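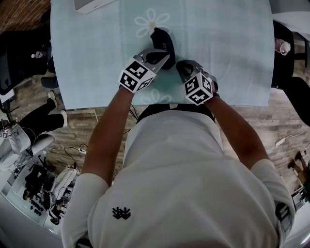
Navy fabric piece held in the left gripper, on the blue tablecloth.

Jarman episode guide data - README

Hello, and thanks for downloading this. It's a listing of every episode of Jarkonville, the long-running sketch and chat show, plus its spin-off Irard, which started life as a five-minute bit at the end of series two and somehow ended up with its own theme tune (I still hum it). I began typing it all up because I wanted to settle an argument about who hosted the Christmas special, and it sort of grew from there!

What's in the folder

episodes.csv has one row per episode, 158 of them for Jarkonville and 22 for Irard. The columns are show, series, number, title, host, guests, and notes. Guests are split with semicolons, because a few of them have commas in their stage names and I wasn't going to fight with that.

people.csv has one row per person, about 300 at the moment. It covers presenters, regular cast and guests, but not writers. I'd love to add writers one day, but the early credits went by so fast on my old tapes that I'd be guessing half of them.

notes.txt is me rambling on about running order. Read it if you like that kind of thing.

How I put it together

Most of it came from my own recordings, then the printed listings where a tape was missing or had been taped over (sorry, series four). Trefor Prydderch very kindly went through the whole of Irard and fixed my spellings, and he found 2 episodes I'd got down under the wrong title. Anything he changed has TP in the notes column.

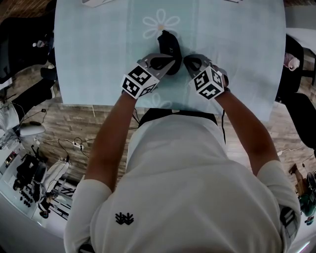
Where the listings and the broadcast disagree, I've gone with the broadcast. The last-minute guest swaps are the main culprits - somebody's down to appear, they drop out that afternoon, and the magazine has already gone to print. In those cases the person who turned up is in the guests column and the one who didn't is in notes.

Things that might trip you up

The Boveck sketches are a pain. They ran inside Jarkonville for a while, then got repeated on their own with a new opening, and I've only counted them once, under the episode they first went out in. If you want the repeats you'll have to filter the notes column for "Boveck repeat".

Episode numbers start again at one each series. Please don't use the number by itself as a key, use show, series and number together. I did it the lazy way in the first version and it made a right mess.

A blank host means a guest host I couldn't identify. A dash means the episode had no host at all, like the clip shows.

Using it

Do what you like with it - fan sites, quizzes, charts, whatever. A mention would be lovely but I won't chase you. If you spot a mistake, open an issue and tell me the series and episode, and where you got the right answer from. I had a big tidy-up in April and I'm still working through the guest names for the last two series, so expect those rows to change.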